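**Ticket 600 – Booking page shows wrong number of free places**

Opened by: Giorgia Monti
Assigned to: Sawsan Awwad
Site: Cukdale Evening Classes
Status: waiting for confirmation

**Giorgia, 09:10**

Good morning. On the page of the glass and ceramics course the visitors see "0 places left", but in the admin panel I see 71 bookings from a limit of 100. The button "Reserve" is grey and people start to write me emails. The course with the teacher from D'Amico has the same limit and it works well.

What I have tried already:

- emptied the cache in my browser
- opened the page on my phone, same result
- changed the limit to 2 more and back again, no difference

I did not touch the Baron plugin, I only changed the header picture and the text of the course in April.

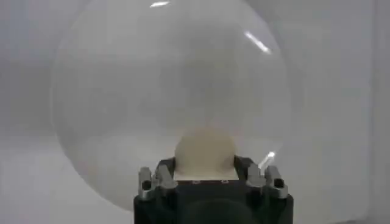 *Header picture, glass and ceramics course: clear sphere*

**Sawsan, 10:25**

Thank you for the clear report. I can repeat the problem when I am logged out. When I am logged in as editor, the number is correct, so the bookings are safe in the database.

I looked in the log of the Baron plugin. Each time the page is loaded by a visitor there is this line:

`count skipped: course code not found, return 0`

Can you please check the field "Course code" in the course settings? There should be no space before or after the code.

**Giorgia, 10:50**

I checked. The code is correct, but there is a space at the end – I think I copied it from my document together with the text. I removed it and saved. The page still says 0.

**Sawsan, 11:15**

Then the old value is kept by the server. Ernel stores the pages for visitors separately, and your browser cache has no effect on this. I emptied the store for this one page and loaded it again while logged out. Now it shows 29 places left and the button is active.

I made one test booking and cancelled it after. The number went to 28 and came back to 29.

Still open from my side: the plugin should remove such spaces by itself when you save. I will write this as a separate request.

Giorgia, please look from your phone also and tell me if I can close the ticket.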